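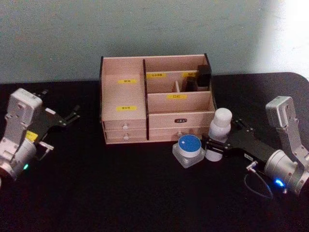 Buy the cheaper gripper first and spend the difference on finger pads, a reader wrote after the last page on tabletop arms. I tried it that way with the Plullow pair and the comment holds up, at least for bottles and jars. For thin things like a pen or a comb, the better gripper still won.

Comparing grippers on a bench at home

These are notes from testing two sets of parallel grippers, the Plullow and the Orkent, on the same pair of arms. The job was putting small toiletries away in a desktop organizer. Most of it applies to any two-finger gripper.

Set up the table first

Use a dark, matte top if you have one. A shiny top throws reflections into the camera, and clear plastic gets hard to pick out. I painted an old table flat black and it has needed one touch-up.

Mark where the organizer stands. A strip of tape under the back edge is enough. Light pine ones slide when a finger bumps them, so stick rubber feet on before you start. Put the tape back in the same place if you move the table.

Check the window. Daylight on one side of the wall changed my results more than swapping grippers did. I now pull the shade and run everything after 7 in the evening.

Pick test items you already own

Choose a tall one, a short one and an awkward one. A capped bottle is good for side grips. A small jar with a lid is good for coming down from above. The awkward one can be anything flat.

Weigh them on a kitchen scale and write the weight on a list. My heaviest was almost 400 grams, and the Plullow let it slip a little on every lift until I changed the pads.

Know the opening before you buy

Measure the widest thing you want to pick up, then look for a gripper that opens wider than that. On my calipers the Plullow opened to 35 mm and the Orkent to 42 mm. The extra few millimeters meant the Orkent could come in slightly crooked and still close on the lid. With the Plullow I had to line up again, sometimes more than once.

Closed size matters too. Going down into a compartment, the outside of the fingers has to clear the walls. Cut a piece of cardboard to the width of the open fingers and try it in the compartment by hand. It takes a minute.

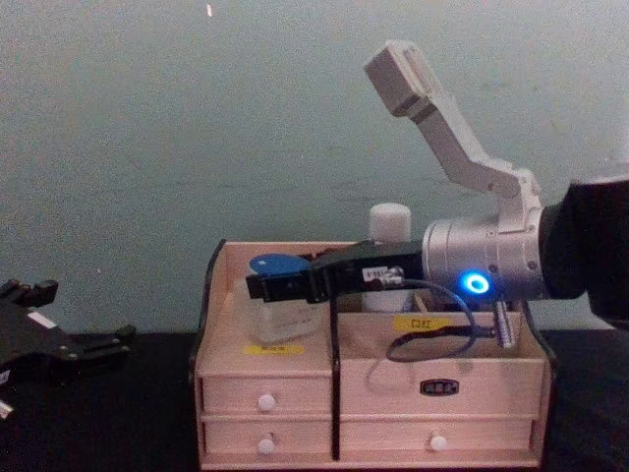
Coming in over the blue lid, left compartment.

Pads

Silicone sheet 2 mm thick is what I settled on. Thicker sheet grips well but eats up the opening. Wipe the fingers with rubbing alcohol, stick the pads on, clamp them overnight. Shelf liner works for a day or so and then peels at the corners.

Replace both pads together.

Cables

Leave enough slack for the wrist to turn all the way, then move the arm slowly to the far end of its reach and see where the loop goes. A loop that hangs low can catch on an open drawer. I used hook-and-loop ties on the upper part of the arm and left the last stretch free. Zip ties are fine once you've stopped changing things.

Drawers and knobs

Small round knobs are harder than they look. The Orkent fingers have a flat tip and held a knob well if they came in straight. The Plullow tips are rounded and kept sliding off, even with new pads. If your gripper does this, wrap the knob once with cloth tape. A bigger knob from the hardware store also works, but check the screw length.

Labels

Label the compartments and keep to them. When I went back over my notes, "upper left" had meant two different places depending on which side of the table I was standing on.

Which one I kept

The Orkent is on both arms now. The Plullow set is in a drawer with the pads still on it, and I may put one back on the left side for holding the organizer steady while the other arm works the drawers.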